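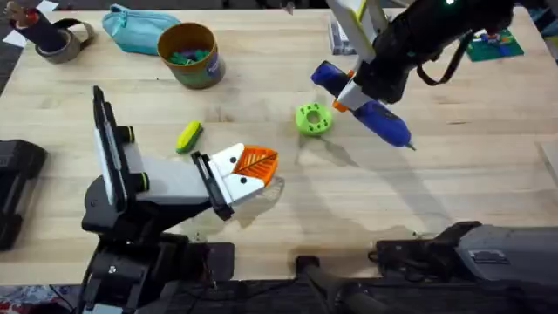 Project report: Setting up and maintaining a two-arm gluing cell

Group members: Nokuthula Coetzee, Siyabonga Xaba, Oratile Matlala
Supervisor: Esmaeil Ghasemi

1. Introduction

In our third-year project we were responsible for one cell in the laboratory, which we call Mutis. It has two robot arms over a wooden table. The left arm holds a part and the right arm holds a hot glue gun. Another group wrote the program for the gluing. Our task was to prepare the cell, keep it in good condition and write down the procedure, so that the students of next year can use it from the first week.

2. Fingers and grip

Both grippers have white fingers. The orange leaf was the most difficult part for us. It has a raised ridge in the middle, and if the fingers close on the ridge the leaf can turn. We now take it near one end, so that the other end stands out free from the fingers. The green ring with the small holes is easier, because it lies flat and does not roll.

We clean the fingers before every session with a dry cloth. Glue on the inner side of a finger must be removed completely. Even a thin layer changes the position of the part, and then the saved positions are not correct any more.

3. The glue gun

The gun is clamped in the right gripper so that the nozzle points down at an angle. At the beginning we tightened it by eye, and each time the angle was a little different. Siyabonga then made two pencil marks on the body of the gun, and we put the fingers between them. After each change of the gun we drive the arm slowly to the test point and compare the tip with a mark on a paper.

The gun must be warm for 8 minutes before the first use. We do not leave it on when the arms are parked.

4. Cables

In March the right arm stopped two times in the same position. The cable at its side was too short for this movement and it was pulling on the plug. Oratile opened the clamp and gave the cable a longer loop. Now it hangs free, but one person must watch it when a new movement is tested.

5. Weekly check

Screws of both bases: tighten by hand key.
Fingers: look for cracks and old glue.
Cable loops: move each arm through its full range at low speed.
Table: keep tape, pouch and other supplies at the back.
Log book: write the date, the name and every fault.

6. Results and open points

We have 27 entries in the log book, and 8 of them are about glue on the fingers. We would like to try a finger cover which can be changed quickly. Nokuthula has made a first drawing of it, but it is not printed yet. The holder for the gun should also be replaced by a fixed one, with the same angle as our pencil marks give now.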